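Small Parts and the Right to Mend

When a household appliance fails, the fault often lies in a part that would fit in the palm of a hand. A hinge pin shears, a catch wears smooth, a rubber seal hardens. The rest of the machine is sound. Yet in most cases the owner is told that the part is not sold separately, and a heavy object of metal and glass is taken away because of a few grams of plastic.

It is the view of the Groltach Institute for Household Policy that this state of affairs should be brought to an end. Makers of domestic goods should be required to keep small parts on sale, at a fair price, for a fixed period after the last unit leaves the shop. The duty should apply to every maker, large or small, and to importers who sell under their own name.

The usual objection concerns cost. Makers argue that keeping parts in store is expensive, and that the expense will be passed on to all buyers, including those who never mend anything. The Institute does not dismiss this. Storage must be paid for, and so must the staff who pick and post a single washer. During our last review we studied the parts list of one washing machine, sold under the Skimari name, and found 301 separate items. No reasonable law would ask for all of them to be kept for ever.

The answer is to be selective. A short list of wearing parts should be agreed for each class of product, and the duty limited to that list. Door catches, filters, seals, feet, knobs and drawer runners would be obvious candidates. Circuit boards raise harder questions and may be better dealt with in a separate measure.

A second objection is that people do not want to mend things. Our own experience does not bear this out. In October the Institute wrote to 700 households in the Nodari district and asked what they had done when an appliance last broke down. The most frequent complaint in the replies was that the part could not be found. Several respondents had kept a broken machine in a shed or spare room in the hope that one would appear. One had made a new kettle lid from a jam jar top, and was still using it.

There is also the matter of names and numbers. The same catch may carry one number in the handbook, another on the packet and none at all on the part itself. Palamarchuk, a repair shop of long standing, told us that its staff spend 2 hours of a working day on finding out what a part is called. A common system of marking would cost makers little, and we can see no good case against it. The handbook should show each wearing part with its number beside it, and should remain free to read after the product is withdrawn.

The Institute accepts that safety must come first. Some repairs should be left to trained people, and gas appliances are the plain case. It does not follow that the owner of a vacuum cleaner should be refused a wheel.

We therefore ask that the draft measure be amended in 2 respects. The agreed list of wearing parts should be written into the schedule, where it can be revised each year, and the duty to supply should run from the date of last sale. The present draft counts from the date of first manufacture, and so gives least protection to those who buy late in a product's life.
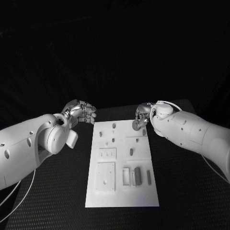
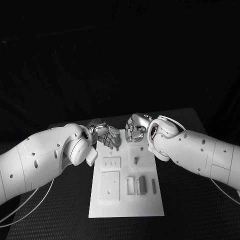

White robot arms on either side of a white board, with a black backdrop behind.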